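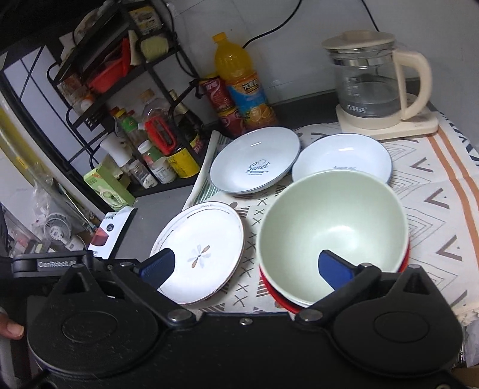

**Notes for the March talk: teaching by hand, teaching by remote**

*Slot is straight after lunch. Speak up, go slower than feels natural.*

**Opening**

Start with the question I get from every visitor to Driveck: how do you tell a robot to pick up a bowl? Let people have a go. Somebody always says "tell it where the bowl is", and I love that answer, so run with it. Fine, where is it now? And after breakfast? And what if there's a plate right next to it?

Then the reply: we stop telling and start showing. You hold the gripper yourself, you go to the bowl, you do the job. The robot learns from what your hand did.

**Two ways of showing**

Remote control first. Oratile sits at the desk with the two handles and drives the arm across the room. Big plus: every move is one the arm can really make. Big minus: it's slow, and you can't feel a thing. (Tell the soup bowl story here, keep it short.)

Then by hand. No arm at all, just the gripper with its camera, carried about like any other kitchen tool. You can work on a real counter with the kettle plugged in and the sauce bottles on their rack and the tea towel wherever somebody dropped it. I still get a kick out of how quickly people pick it up! Lesego's first session was 79 demonstrations and she was chatting the whole way through.

PAUSE. Ask who has tried either. Hands up.

**Why bowls are brilliant**

- Deep sides, so one finger has to go inside while the other stays out.
- The rim curves away from you. Grip a bit too high and it slides.
- Plates crowd in close, so the outside finger needs room to get down.
- Patterned cloths! Chevrons and little crosses are good for training because the robot has to find the edge of the bowl among all those other edges.

Mime the grip with my own thumb and finger. Use the blue bowl from the lunch table if it's still there.

**What we got wrong**

Be frank, people enjoy this part. Our first batch at Sirside was almost 300 demonstrations, all by Chanida, all right-handed, all from the same side of the counter. Lovely smooth moves. The robot then met a bowl from the left and sat there thinking about it.

So now we have 7 people on the rota, and each of them does the job from wherever they happen to be standing. Refilwe is short, I'm tall, and you can see it in the paths when you lay them over each other. (Next slide: the paths. Give it a moment, it's pretty.)

We also leave the fumbles in if the person recovers. A missed grip followed by a good one teaches the second try.

**If time is short**

Skip the bit about gloves. Keep the six-minute live demo whatever happens, Anathi has the spare battery.

**Questions that will come up**

*Does the hand get in the shot?* Sometimes, at the edge. Fine by us.

*Which way is better?* Both. By hand for variety, remote for the last fiddly moves. Point them to Refilwe, who has stronger views than I do.

*Can I have a go?* Yes! Table by the door, until four.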